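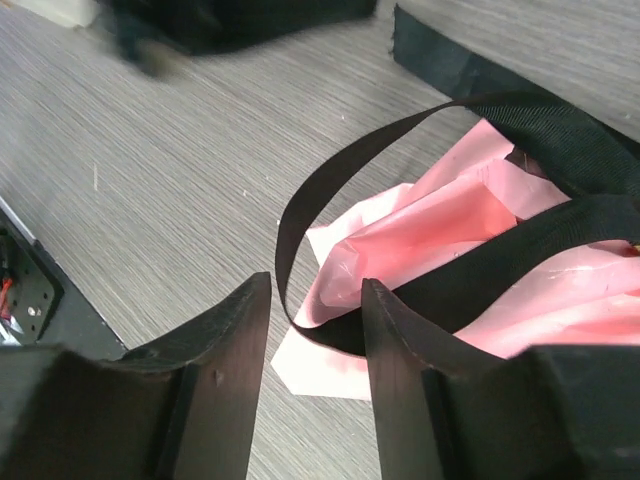

According to Sabina Jurčo, a message queue is the part of a system that people remember only when it stops, and her remark is often repeated in introductions to Emow. Emow is a message broker, a program that receives messages from one application and keeps them until another application is ready to read them. It was first released by the software company Drulham and is written mainly by Cirilo Cervantes and Anežka Hájek.

Design

Messages in Emow are placed in named channels. Each channel is stored as a log on disk, and a reader keeps its own position in this log. Two readers can therefore work through the same channel at different speed. A message is removed when its age passes the limit set for the channel. The default limit is 40 hours.

A server can work alone or in a group of up to five. In a group, one server accepts the writes and the others copy them. If the first server does not answer, the remaining ones vote for a new one. During the vote, writing is refused — reading continues from the copies.

Emow does not promise that a message is delivered only once. After a lost connection the same message may be sent again, and the documentation advises that applications should check the message number before they act on it.

History

The program began as an internal tool for moving billing records between two offices of Drulham. Noemi Kasprzak wrote the first storage format, called Plerkach, which was later replaced because it could not hold more than 100 channels on one server. The present format is named Šťastný. Old files can be converted with a separate command, but the conversion goes in one direction only.

Version 2 was released on 2023-03-12. It added encrypted connections between servers and removed the older text protocol. Some users objected to the removal, and Ingrid Szabo published a small adapter which translates the text protocol to the new one. The adapter is maintained apart from the main program.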